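Search notes, readings, people Go

Week 6 handout: gathering demonstrations (folding unit)
Parveen Jatoi
June 2022

Okay, picking up where we ran out of time. I'd got as far as saying that a policy is only as good as what you feed it, and a few of you looked unconvinced, so let me have another go at that and then get into the practical stuff you'll need before your first session at Sturkano.

Remember the two ways of getting demonstrations we talked about. You can teleoperate: you sit or stand somewhere, you drive the robot's arms, and the robot records its own joints and its own cameras as it goes. Or you can leave the robot out of it, pick up a pair of hand-held grippers, and do the job yourself with those. For the folding unit we're doing the second one. I've done plenty of both and I'll admit my bias right now. I love the hand-helds! You can feel the cloth tug back at you (well, a bit of it, through the plastic), and you can get through a shirt in a fraction of the time it takes me to drive an arm through one.

What you give up is that your body can do things the robot can't. You can lean over the table, swing an elbow out, twist your wrist some ridiculous way, and the recording will happily take all of it. Then later we try to play those paths back on an arm and the planner throws a fit. So when you're holding the grippers, keep your elbows quiet and move as though somebody shorter and stiffer than you had to copy it. More on that under "reach" further down.

Why shirts

People always ask why we start with T-shirts when blocks would be so much easier. Blocks are easier, and that's pretty much my answer. A block has a position and an angle and you're done. A T-shirt has no tidy state you can write down. Crumple it twice and you'll never get the same crumple, so a learner that has memorized one path is stuck straight away, and you find out quickly whether it has picked up anything general. It's also a lovely two-handed job. Neither hand can do much alone, and the timing between them matters more than the path of either one.

The bit I want you to watch most closely is the lift and stretch. Both grippers take the hem, the cloth comes up off the table, and the hands draw apart until the hem is taut.

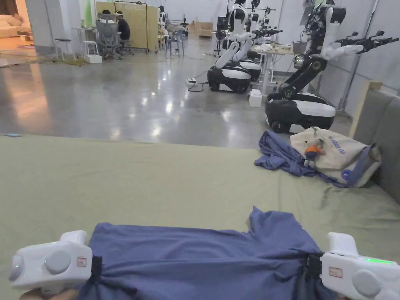
Fig. 6.2 Both grippers on the hem during the stretch, shirt still wrinkled through the body.

Have a look at how much of the shirt is still a mess there. Beginners want to fix every wrinkle before they go on, and please don't. The hem is what you're after at this stage. Once it's tight you've got one straight line to work from, and the rest can be sorted when the cloth goes back down.

How a session runs

Start every episode from a proper crumple. Pick the shirt up, drop it, leave it where it lands. If you arrange it "a bit more nicely" you're teaching the model about a world where shirts arrive half folded, and I can spot those episodes in the data from a mile off (I did a whole afternoon of them myself in first year, so no judgment).

Check the lights on both grippers before you begin. Then start recording, wait a breath, and go. Fold at a steady, slightly boring pace. When you're done, open both grippers, bring them clear of the cloth and hold still for 2 seconds before you stop. That little pause at the end gives the model something to learn "finished" from, and it's the thing people forget most.

If you fumble, carry on! A missed grab followed by a good one is worth having. What I don't want is a fumble, a stop, a fiddle with your sleeve and a chat with your partner, all in one recording. Flag those as discards in the log and go again.

We work in blocks of 45 minutes, then swap. Your hands get tired before you notice, and tired hands start cutting corners on the stretch.

Reach

Keep the work in the middle of the table. Stay on one side of it for the whole episode. Don't cross your wrists, even if it feels natural at the sleeve fold (it does, I know). If a corner is too far away, drag the shirt closer first and then grab it, the way the arm would have to.

Mix it up

Last September's group gave us 1505 episodes, almost all of them with the shirt landing front side up and the collar pointing away from the person. The Mulero policy trained on that set was gorgeous with collars pointing away and hopeless with everything else. So this time turn the starting pose around as you go, swap shirts often, and let the colours and sizes vary. Leave ordinary bits and pieces at the side of the table too. A perfectly bare surface every time is its own kind of habit.

Logging

Use the Kouris sheet, one line per episode: initials, garment, start pose, keep or discard, and a few words if anything odd happened. "Left slipped at hem, regrabbed" is a great note. "Fine" is not much use to anybody. Work in your pairs and have whoever isn't folding do the writing.

For next class

Read the Mistetti notes on time alignment, at least the first half. Bring 2 of your own episodes, one you're proud of and one you'd throw out, and be ready to argue about which is which. I'd like to spend most of the hour on the throw-outs.

Shares 2 Comments 0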